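Capítulo 2

A mesa de trabalho e os seus recipientes

Objetivos do capítulo

Distinguir superfície livre de superfície útil.
Escolher um recipiente de acordo com a forma e o tamanho do que vai guardar.
Separar objetos que se guardam deitados dos que se guardam de pé.
Preparar o registro de arrumação usado nos exercícios.

No capítulo anterior tratamos do espaço como um todo: portas, circulação, iluminação e prateleiras. Agora passamos à mesa. Em quase todas as salas de atividades é nela que a desordem começa, e é também nela que se resolve a maior parte dos problemas de arrumação sem comprar nada.

Chamamos superfície total à área do tampo, medida de borda a borda. Superfície ocupada é a que está sob os objetos, incluindo o espaço entre objetos muito próximos, onde já não cabe uma mão aberta. O que sobra é a superfície útil. Um tampo pode ter metade da área descoberta e mesmo assim oferecer pouca superfície útil, se os vazios forem estreitos e estiverem espalhados.

Na sala Araya, que acompanharemos até o fim desta unidade, o inventário feito em junho por Yi-an Hyun registrou 1.720 peças. Dessas, 628 eram brinquedos de cozinha: legumes, frutas, panelinhas e talheres. O restante se dividia entre peças de encaixe, anéis, varetas e cartões. O inventário ocupou 17 páginas e mostrou que o mesmo tipo de peça aparecia em vários lugares diferentes. Havia legumes na caixa dos anéis e cartões no fundo de quase todas as caixas.

A primeira decisão foi separar as peças pela forma como repousam. Legumes de brinquedo são volumosos e irregulares, rolam e não empilham. Pedem um recipiente fundo, de boca larga, em que se possa enfiar a mão e ver o conteúdo de cima. Varetas e outras peças finas pedem um suporte com fendas, que as mantenha em pé e separadas. Um anel grosso fica estável em qualquer superfície plana e pode esperar sobre a mesa até o fim da atividade.
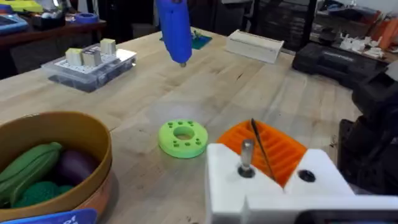
Figura 2.1. Legumes de brinquedo em recipiente cilíndrico, anel verde-limão sobre o tampo de madeira e suporte laranja com uma haste fina em uma das fendas.

O recipiente redondo da figura tem parede castanho-clara e boca larga. A berinjela, de superfície lisa, e o legume verde de textura irregular são reconhecidos de imediato, cada um pela cor e pelo relevo. Essa leitura rápida é a vantagem do recipiente aberto. A desvantagem aparece quando ele enche: as peças de baixo somem, e quem procura uma delas acaba por despejar tudo na mesa. Por isso, neste livro, recomendamos encher recipientes abertos só até dois terços da altura.

O suporte com fendas funciona de outro modo. Cada peça tem o seu lugar, e uma fenda vazia indica que ali cabe mais uma ou que alguma ainda não voltou. Ele ocupa mais superfície por peça guardada do que um pote, e só compensa para objetos finos, que num recipiente fundo ficariam misturados. No caso da sala Araya, adotou-se um suporte por mesa.

Quanto aos anéis, a regra adotada foi simples: durante a atividade, ficam sobre o tampo; no fim, vão para a caixa rasa da prateleira Tuston, deitados, em uma só camada. Os cartões são recolhidos antes de todas as outras peças, pois deslizam facilmente para baixo dos potes e são esquecidos ali.

Termos do capítulo

Superfície total: área completa do tampo.
Superfície útil: área livre e contínua em que se pode trabalhar.
Recipiente aberto: o que permite ver e alcançar o conteúdo sem retirar tampa.
Suporte com fendas: peça ranhurada que mantém objetos finos em pé.

Antes de prosseguir

Escolha uma mesa da sua sala ou da sua casa e meça o tampo. Anote no registro de arrumação o que está sobre ela, agrupando os objetos pela forma como repousam. Guarde a folha, que será usada na seção 2.1 para o cálculo da superfície útil.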